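Clemham water contamination incident

Last edited in March, by a Clemham contributor

The Clemham water contamination incident was a public health emergency in the town of Clemham and the villages downstream of it, mainly Dirnska. 696 people were recorded as ill. Most had stomach cramps, vomiting and diarrhoea, and 235 went to hospital, the bulk of them for one night only. Two deaths were looked into and one was later put down to the outbreak.

Background

Clemham takes its water from two sources. The upper town is fed by a spring. The lower town and Dirnska are on the Hadgu borehole, sunk beside the river and treated with chlorine at a small works on the same site. Works run by Imov, the district water company, under a long contract with the council. The company had asked twice for money to replace the dosing pump. Put off both times, on cost.

Heavy rain fell for most of the week before. River over its banks at Hadgu and the field next to the borehole under water, cattle still on it until the second evening.

Outbreak

First cases were seen at the Dirnska clinic, early morning, all from the same two streets. Staff there suspected a food source to begin with — a wedding had been held in the village hall — and samples were taken from the kitchen. These came back clear. By evening the clinic had run out of rehydration salts and was sending people on to the hospital in Clemham, which by then had its own queue.

The primary school closed the next day. So did the bakery, though only in the lower town. Upper town had almost no cases, and it was this split that pointed the health office towards the water. Samples from three street taps were sent off that afternoon.

Boil water notice

A notice telling people to boil all drinking water was put out at 9 pm on the third day. It went on the radio and on paper slips through doors, but the slips ran short and the outlying farms at Dirnska got none until the following morning. The delay became the main complaint against the council. Its own account says the lab result arrived at 4 pm and that the time between was spent agreeing the wording with Imov. The company disputes this and says it had cleared the text within the hour.

The notice stayed in force for 3 weeks. Bottled water was handed out from the market square and, later on, from a lorry at the Dirnska crossroads. Cafes were allowed to open if they used bottled water only, also cold food had to be brought in ready wrapped from outside the area.

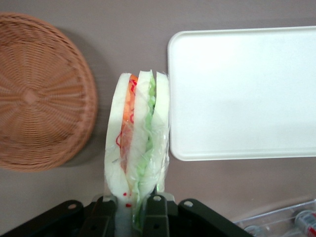
Shops outside the area did well out of this, and there was some bad feeling over prices. The council set a limit on what could be charged for bottled water but not for anything else.

Inquiry

The inquiry sat in Clemham and heard mostly from staff at the works. It found that the dosing pump had stopped during a power cut and had not restarted. The alarm was wired to a phone line which had been disconnected the year before. Flood water had got in through a cracked seal at the head of the borehole. Neither fault would neccesarily have caused an outbreak by itself, the report said.

Blame was shared between the council and Imov. There were no prosecutions. Imov paid into a fund for those who had lost wages, the sum was not published.

Aftermath

Hadgu borehole was taken out of use and the lower town joined on to the spring supply, with a new main laid out to Dirnska. Pressure in the village has been poor since, particulary in summer, and residents have asked for the borehole to be reopened with proper treatment. The council has said it will look at it. Imov's contract was not renewed and the works are now run by the council directly.

Street taps in the lower town are still tested weekly and the results pinned up at the clinic.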